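Home | Projects | Reports | Team | Contact

Planning the Equipment for a Table-Setting Robot Cell: Student Project Report
By the Olau project group, March

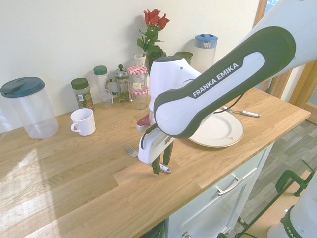
Our project is called Olau, and its purpose is to prepare a small kitchen workspace in which a robot arm can sort and place cutlery. The arm itself belongs to the department, so we did not have to buy it. Our task in this semester was the equipment which comes around the arm: the gripper fingers, the mounting, the objects and the spare parts. The total budget given to us was 755 euros.

1. What we had to plan

At the beginning we made a list of everything that the team wished to have. The list was too long and its sum was much higher than our budget. We therefore divided it into things needed before the first test and things which can wait until the next semester. This discussion took two meetings, which is more than we had expected.

A difficult point was the fingers. A fork or a knife that lies flat on a countertop is thin, and the fingers must come very near to the surface to hold it. We asked two suppliers, Borow and Besson, for a price. Borow offered a finished pair of fingers with soft pads for 331 euros. Besson offered only the pads, for 19 euros per set, and we would have to fix them on the existing fingers by ourselves.

2. Decision about the fingers

Three of us wanted the Borow fingers, as they would save time. The other two were worried that almost half of the money would be spent on one item. Finally we ordered four sets of pads from Besson, which makes 76 euros. We know that gluing is less exact, and that the pads wear out when they touch the wood often. For this we keep the additional sets.

3. Objects and kitchen items

We wanted the workspace to look like a normal kitchen and not like an empty laboratory table. Most of the items were brought by team members from home or taken from the shared kitchen of our building, so this position is zero in the budget. We recommend the same to other groups, but please write down what belongs to whom. We did it too late.

Only the cutlery should be bought new. It must be possible to buy the same model again if a piece is bent or lost, otherwise the later tests cannot be compared with the first ones. For cutlery and plates we reserved 60 euros.

4. Mounting and safety

The largest part of the budget, 300 euros, is planned for mounting and safety. It includes clamps, a stronger board, cable holders and a second emergency stop button. The offer for the button came from Atside and its delivery time is six weeks. We should have asked for it in the first week, and this was our biggest planning mistake.

5. Summary of costs

Finger pads (Besson): 76 euros
Cutlery and plates: 60 euros
Mounting and safety: 300 euros
Reserve: 319 euros

The reserve looks large. We keep it on purpose at this level, so that the Borow fingers would be nearly payable if the glued pads are not good enough. The missing 12 euros could be taken from the cutlery position.

6. Open points

The lighting is not yet planned. The sun comes onto the countertop during a part of the day, and we do not know if a curtain is enough or if we need lamps. We also have no price for the transport box. Both points will be given to the next group together with our order list and the contact addresses of the suppliers.

14 shares | 3 comments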